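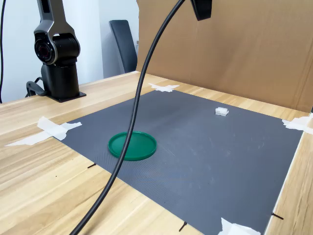 Issue 30, page 3

Robotics Club: the lid task

The Hivuvstead Robotics Club has moved on to its second project of the year, called Mosteck. Students program the arms to pick up a flat object from the mat and put it down at a marked spot. The green lid is the current object. It is low and round, and the fingers have to come down close to the mat to get hold of its rim.

The mat is taped at the corners. Please do not pull up the tape or shift the mat, as every saved position depends on it. If it does move, tell Shanti Yadav before you run anything.

Each team gets 5 tries per session. Write the result of each one in the log, including the misses. Teams using the Berisha code from January should update it first, as the old version stops too high above the table.

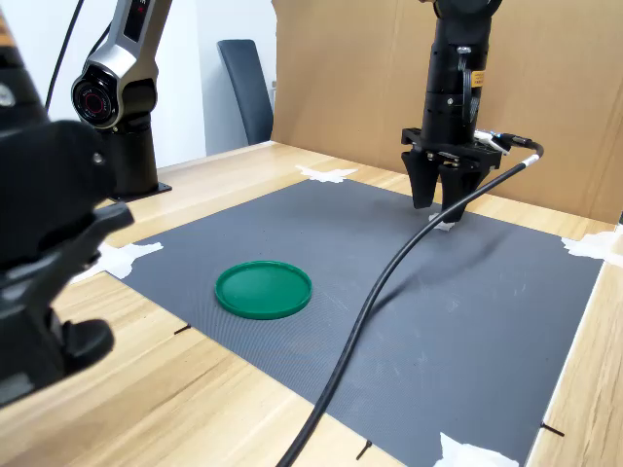
Dostine Cup

Entries for the Dostine Cup close on 15/07/2021. A team is three students. Forms are in room 1418 and should be returned there with a parent's signature. New members can still join a team that has a place open.

Hivuvstead Robotics Club | Contact: Shanti Yadav, room 1418 | Back to top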